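Notebook > Manipulation > Asking for Help
Search this notebook Enter keywords Go

The Arm That Raises Its Hand

I have spent most of the fall trying to get a robot to admit it doesn't know something. Having been to graduate school, I should have known how long that takes.

The project is called Jedo. The idea fits on an index card. We train a policy from demonstrations, the ordinary way, with a person steering the arm through a tidying task. Then we train a second, much smaller network to look at the same camera views and guess whether the next few seconds are going to go badly. If the guess is bad enough, the arm stops and asks a human to take over. The human does the hard bit, hands control back, and that correction goes into the next round of training.

None of that is new. The part I care about is when it asks. Ask too often and you have built a very expensive way of doing the job yourself. Ask too seldom and you get Grinder.

Grinder was our August model. It earned the name by closing its fingers on the rim of a box and continuing, with great conviction, to put the box away inside itself. The confidence score through all of this was superb. I have the plot. It is a flat line near the top of the chart and I look at it when I feel like I'm getting good at this.

What went wrong was dull. We had trained the little network on whole episodes, labeled good or bad at the end, so it learned to recognize episodes that looked doomed from the first second. Mostly that meant a crowded table. It had picked up very little about the moment of reaching, where nearly all our failures happen.
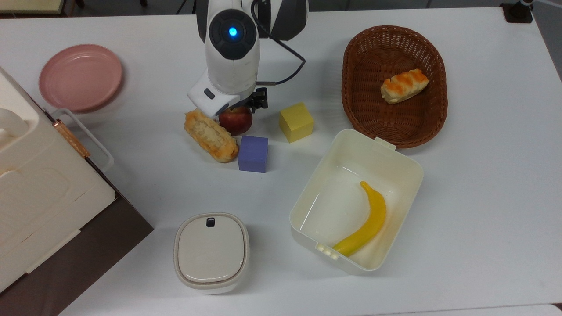

So we changed the labels. Every failed episode now gets cut at the last point where a person thinks it could have been saved, and only the stretch right before the cut counts as trouble. Everything earlier is marked fine. Deciding on that point is a judgment call, and two people watching the same recording will put it in different places, sometimes by several seconds. We tried averaging. Averaging gave us a moment neither person believed in. Now we keep both marks and let the network see the disagreement -- it seems to cope with this better than we do.

We collected 300 demonstrations for the base policy, then 229 failures for the small network. Failures are slow to collect on purpose. The moment you want the arm to drop something, it becomes a concert pianist. I spent one long afternoon shuffling toy food around in the hope of confusing it and it confused me first.

The comparison was 80 trials per method, same policy underneath, with only the asking rule changed. The old labels asked for help at the start of many runs that would have gone perfectly well, then sat quietly through the bad grasps. The new labels asked later and less often, and more of the requests came at a point where I'd have wanted to grab the controls anyway. The finished-task rate went up too, though by less than I'd hoped, and I am not going to quote a number until I've rerun the whole thing with the table rearranged. I have been burned by table layouts before. Harms, our previous project, worked beautifully in one layout and is no longer discussed at lunch.

Round things are still the weak spot. A cube that is badly held tends to look badly held. With a ball, the camera view just before a slip and the view just before a nice clean lift are close to identical, at least to my eye and to the network's. I'd like to give it finger force as an input. The wiring for that is finished in the sense that I've bought the connectors.

There's also the matter of what asking costs. Our writeup counts each request as one unit, whether it interrupts someone for two seconds or drags them out of a sandwich. I know this is silly. I put it in a footnote.

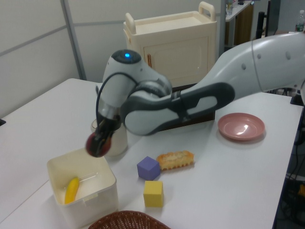

Couldn't you just set the confidence threshold lower and skip the relabeling?

We tried that first, as anyone would, and it moved the number of requests up and down without making them any better timed. With the old labels the score barely changed during a grasp, so there was no threshold that separated a good reach from a bad one.

Next up is the rerun, on the second arm over at the Grornberg building, which has different lighting and a door that sticks. If the asking rule survives the trip I'll post the curves. If it doesn't I'll post them anyway, probably with a longer footnote. The label tool needs cleaning up before anyone else can use it -- at the moment the save button and the delete button are the same gray and sit right next to each other, and I've lost one morning of marks to that already.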